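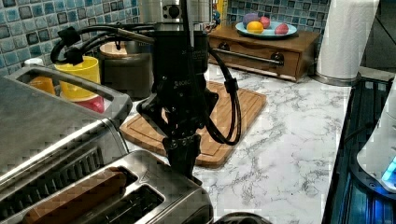
The kitchen counter with its wooden cutting board. Photo: Emiliano Figueroa

Hülya Ateş learned to cook from letters. Her mother stayed in Saraç when Hülya moved to Nurstead to study, and telephone calls were expensive, so the recipes came by post, between news of the neighbors and questions about the winter coat. Now the letters are a book, published by the small press Osine under the title "Put the Lid and Wait."

"I did not plan to make a book," she says. "I wanted to copy them before the ink becomes too pale. Some pages were already brown from the tea."

There are 414 letters in total. Not all of them speak about food. In one, her mother describes for two pages a quarrel over a garden wall, and only in the last line she adds that the lentils must not be salted at the beginning. Ateş decided to keep the quarrel.

"My editor, Duygu Gezer, asked me to cut it, and I understood her. But if you take away the wall, my mother becomes only a recipe. She was very angry about this wall." 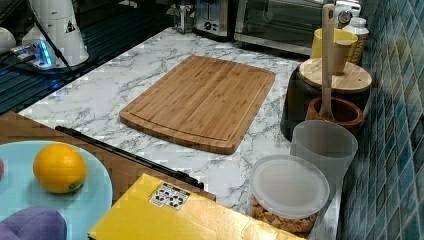
The hardest work was the measures. Her mother wrote of "the blue glass" or "flour until it is enough," and the blue glass was broken many years ago. Ateş cooked each dish again and again until the taste was near to her memory. For the sour cherry bread she finally wrote 500 grams of flour, and she is still not sure.

"When I give a number, I feel that I am lying a little. In Saraç the flour was different, also the water. My aunt Ayten Güneş ate my bread and said it is good, but it is a bread of the city. I put this sentence in the book too."

I ask whether her mother saw any part of the manuscript. She did, the first four chapters. She read them with a pencil in her hand and corrected the spelling of her own old letters.

"She was ashamed of the mistakes. I told her that the mistakes stay. We argued the whole afternoon, and after that she made soup."
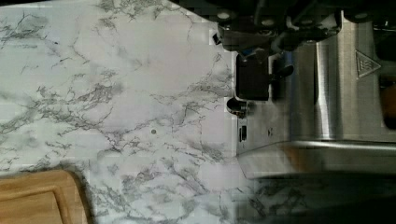
Translation came later. The English text was made together with Kamlesh Rathore, who does not cook and asked, as she remembers, very useful questions. What does it mean that the dough "is offended"? How long is "one visit of a neighbor"?

"For me these things were clear since childhood. A visit of a neighbor is long. If the neighbor is short, the beans stay hard." She laughs. "We left it like this, with a small note under the page."
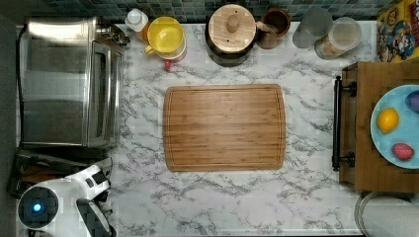
Bamboo board and toaster oven, seen from above.

In December she will read from the book at the library in Jaltura, and she is asked to bring something to taste. She thinks of the lentils. The second volume is not decided yet. There is still a box with her own answers, which her mother kept in a drawer with the tablecloths.

"I have opened only the top ones," she says. "I wrote mostly about money."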